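The Settlement Register

The Stisodgate land office opened at eight. Menaka Wanigasekara was at the counter by five past with a leveling staff, a thermos and a printed copy of the settlement register for the Myklebust block, which ran to 41 pages and contained one error.

She had found the error in November, during a routine tie-in. The register listed the elevation of every brass mark set into the base courses of the old bank district, measured twice a year. The marks went down by a millimeter or so each season, as the clay under the district gave up its water. All of them did this except mark 20. Mark 20 had gone up.

"Marks don't go up," said Hamisi Lyimo, who ran the register and had run it since the paper days.

"This one has gone up four times."

"Then it's been read wrong four times."

"By three different people?"

He took the pages from her and turned them to the window. The entries were in three hands. The first rise was small enough to be rounding. The second was twice that. By the fourth, mark 20 stood eleven millimeters above its original value, in a row of neighbors that had all dropped.

Lyimo put on his coat. The office had one automatic level in working order, an old Zorkard with a replaced compensator, and he carried it himself. He did not let anyone else carry it. They walked down, as the case would not fit on the seat of the tram.

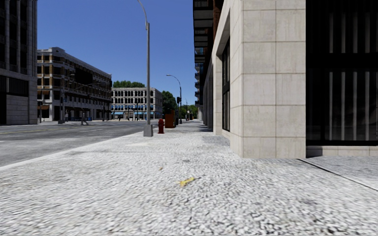

The procedure for a closed loop is simple. The instrument is set midway between two points and a reading is taken back to the known one and forward to the unknown one. The difference is the rise or fall. The instrument is moved, the process repeats, and at the end the loop returns to where it started. If the sum is not zero, the remainder is the misclosure, and it is either small enough to spread across the stations or large enough to do the day again.

They started from the deep benchmark at the Okura warehouse, which was founded on rock and had not moved in the life of the register. Lyimo observed. Wanigasekara held the staff and called out when the bubble was steady. He read each value twice, wrote it down, and read it a third time without looking at what he had written. It took them until ten to reach the first of the bank marks.

"Fourteen is down one," he said.

"Fifteen?"

"Down one and a half. Hold it still."

"It is still."

"Your bubble's fine. Your feet aren't."

She moved her feet. He read it again and got the same figure, and neither of them mentioned it.

By half past eleven they had closed on 19. Everything agreed with the trend. Lyimo shifted the tripod, pressed each leg in turn, and spent longer than he needed to on the foot screws. Then he sighted the staff on mark 20 and was quiet for a while.

"Well?" she said.

"Twelve up."

"It was eleven."

"I know what it was." 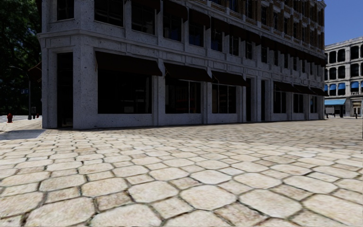 The bank district, corner elevation, with cobbles laid up to the building.

He had her turn the staff over and check the base plate for grit. He had her swap to the spare staff. He took the reading from a second setup, farther out, and it differed from the first by two tenths of a millimeter, well inside the tolerance for the instrument. Twelve up.

They sat on a step and she poured the tea. He drew the section in his field book – ground line, base course, the row of marks with their values. On paper the block looked like a board being pried up with a thumb under one end.

"Heave," she said. "A leaking main, swelling clay."

"Then 19 would feel it. They're six meters apart."

"Frost."

"In one spot, every season, including summer?"

She drank her tea. A man with a briefcase walked around the tripod, and Lyimo watched the tripod until he was well past it.

"Who set 20?" she asked.

He turned back through the field book, although the answer could not have been in it. "I did," he said. "First year on the job. The original was lost when they repaired the stone, and I was sent to put in a replacement."

"Drilled and grouted?"

"Drilled. We were out of grout. I used lead wool, packed with a punch. It was an accepted method."

"How deep was the hole?"

"Deep enough."

She waited.

"I didn't measure it," he said.

She went back to the mark with a steel rule and a flashlight and knelt beside it. The brass had a domed head and a short collar, and the collar was supposed to sit flush. She laid the rule against the stone and read the gap. Then she read it again, and a third time without thinking about the first two.

"Nine millimeters proud," she said.

"It was flush when I left it."

"The rest would be the shank bending. The hole takes in water, the water freezes, the plug comes up a little and the lead creeps in underneath. It can't go back down. So it waits for the next winter."

"You said it rose in summer."

"You said that. The register has it rising between readings. There was always a winter somewhere before it, or a late reading."

He went through the dates. Two of the summer readings had been taken in spring and entered in the wrong column, and one of those was in his own hand. 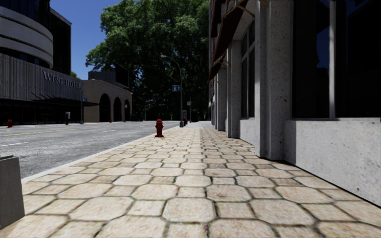 The loop still had to be closed. They carried the levels back to the Okura benchmark by a different line of stations and finished a little before four, in poor light, with a misclosure of 0.6 millimeters over 1.8 kilometers. Lyimo distributed it across the setups in pencil while they stood in the warehouse doorway.

The rules gave two options for a disturbed mark. It could be struck from the register, with its history, or it could be kept, with a note, and a new one set beside it under a new number. Striking was cleaner. Most of the older entries had been handled that way, and there were gaps in the sequence that no one now in the office could explain.

"Keep it," Wanigasekara said.

"It's useless as an elevation."

"It's a fair record of the winters."

He thought about this as far as the bridge, changing the case from one hand to the other. She offered to take it and he said no. A little farther on he set it down to rest his arm, and when they started again she picked it up, and he let her have it as far as the office stairs.

The entry he wrote that evening took up one line. Mark 20, disturbed, frost jacking, shallow setting, H.L. Under it he left a blank row for the replacement, and in the column for depth of hole, which had never been filled in for any mark on the page, he wrote: to be measured.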